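Food Packaging and Labels, Session 4: Cartons

Right, cartons. I promised last time we'd get past glass and tins, and I know a few of you have been waiting for this one because of the essay (hand it in at room 503 please, not my pigeonhole, which is full).

I always start with the shape, because it's the bit we stop noticing. The gable top is just a sheet of coated paperboard, creased, folded and sealed, and the roof doubles as the spout. Lovely idea! It ships flat to the dairy, so one lorry of blanks does the work of a whole convoy of empty bottles. The flat-topped brick is its cousin, usually with a thin layer of foil inside so that long-life milk can sit in a cupboard. Chilled milk mostly does without the foil. Write that down, it comes up every year and people mix the two.

Now, layers. A chilled carton is board with a skin of plastic on both faces. The board gives stiffness, the inner skin keeps the milk in, and the outer one keeps fridge damp off the print. If you tear a rinsed one slowly at the corner you can peel the skins apart with a fingernail. Do try this at home, over the sink.

For the reading, do the Brerker chapter on folding and skim the Ranjbar one. I find Ranjbar a bit heavy going on glues, so don't lose an evening to it.

On to the printed side. A carton has four big panels, and that's far more room than a bottle label ever gets. The designer has to decide what faces the shopper, what goes round the side, and where the dull but necessary stuff lives (ingredients, storage, dates). In our Jultilska shop exercise you'll have 40 seconds per shelf, and I want you to note only what you can read from a normal standing distance. Most of you will come back with a colour, a name and maybe an animal. Fine! Colour does a huge amount of work on milk, and it changes from country to country, so be careful about assuming that your blue top is everybody's blue top.

Look out for pictures too. Cows, grass, sky and pouring milk turn up again and again, and a cartoon cow sets quite a different tone from a photograph of one.
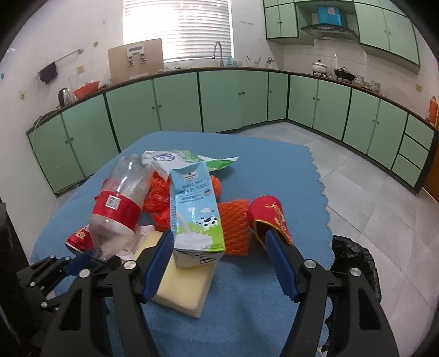

Fig. 3. Whole milk carton, text in English and Chinese, with cartoon cow and pouring milk.

Two languages on one panel means somebody had to choose which goes on top and how big each should be. Have a think about that before the seminar and bring one example of your own, any product you like.

For next time: finish the Atero worksheet, questions on folding only, and write 300 words on one carton from your own kitchen. Rinse it before you bring it in, please.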